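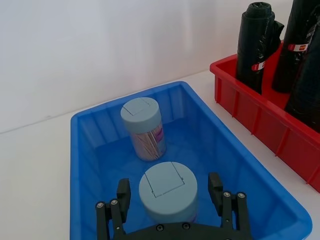
Miroslava had waited all winter for the Terkoslow fair, and now the stall was theirs — theirs! She went through the supplies again, singing. Toothpicks for the cheese cubes, packed tight under their flip-open lids, stood in the blue bin, and she loved them already.

"You're grinning at toothpicks," said Oluwaseun.

"I'm grinning at lunch for 100 people!"
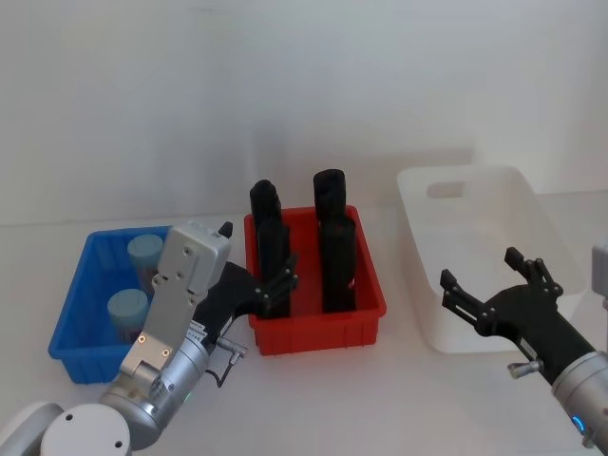 Esta would be there by three, and Esta adored order. So they had sorted by colour, a wonderful idea of Oluwaseun's. Blue for the pale-lidded tubs, red for the four black ones, and the big white basket left for whatever Esta brought. Miroslava hoped for plum cake — a huge one — and ran to put the kettle on.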